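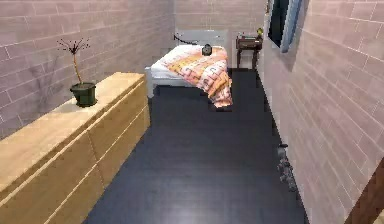 Grernholm questions the value of "smart bedroom" packages in new homes

Tenants' advice group says buyers are paying extra for claims that have not been tested

VUNDEDAU, Thursday, October 22, 2020 - Grernholm, the independent advice group for tenants and first-time buyers, has today published a short report on the so-called wellness bedroom, a paid extra now offered by a growing number of housebuilders. The report finds that most of the benefits promised in sales brochures are not backed by anything a buyer could check.

A wellness bedroom usually means a chosen wall colour, a low run of storage, a hard floor and a door said to be "acoustically considered". Builders say the mix helps people to fall asleep sooner and wake less often. Grernholm asked for the evidence in April and was sent, for the most part, more brochures.

The group read 186 pages of sales material from six builders. Claims about sleep appeared in all six sets. Only one builder, Ravis, named a study, and it dealt with hospital wards and the noise made by trolleys. Ravis has told Grernholm that it will look again at its wording. Grernholm will believe that when the new brochure is printed.

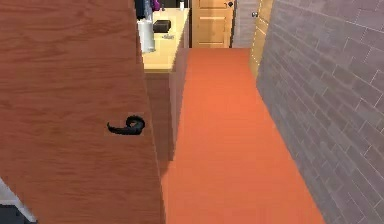

Reading time: 3 minutes

Joar Fjeld, who wrote the report, said: "I have no quarrel with anyone who wants a pink bedroom. Paint it pink, tile it pink, it's your room. My quarrel is with a price list that calls it a sleep aid. We asked what a calming colour was and got six different answers, one of them grey."

Doors come in for particular criticism. Several brochures describe the bedroom door as solid, quiet or sound-reducing without giving a figure for how much sound it stops. A wood-grain finish says nothing about what is inside the door, and a heavy-looking handle says even less. Gaps at the sides and underneath let a good deal of noise through whatever the door is made of, yet seals were listed as a further extra in the packages Grernholm looked at. Buyers who want a quieter room are advised to ask for a test result in writing and to ask whether it covers the door as fitted, frame and seals included.

Floors get much the same treatment. Hard floors are sold as cleaner and better for the air in the room. They are certainly easy to sweep. They can also make a narrow room sound louder, a point missing from every brochure in the sample. A rug would help, and can be bought anywhere.

The report is kinder about storage. Long, low drawers do leave the upper walls clear, and some people find a room easier to live in that way. Grernholm could find no reason why this should cost more when the word "wellness" is put in front of it. In one price list the same drawer unit appeared twice, under two names, with a difference of 1,000 between them.

Alois Nägeli, sales director at the builder Polishchuk, defended the packages in a written reply. "Our customers tell us that they love these rooms," he wrote. "Comfort is personal and we do not think it can be reduced to a table of numbers." Grernholm notes that Polishchuk's own brochure contains such a table - it has a column headed "restfulness" and gives no source.

Grernholm is asking builders to drop sleep claims they cannot support and to list each part of a package with its own price. It is not asking for a ban, and accepts that some buyers will be pleased with what they get.

The full report is free to read at the Grernholm office in Vundedau and can be posted on request.

ENDS

Notes to editors

Grernholm takes no money from builders or furniture makers.

The report covers printed brochures and price lists only. Show homes were not assessed.

Joar Fjeld is available for interview through the Grernholm press desk.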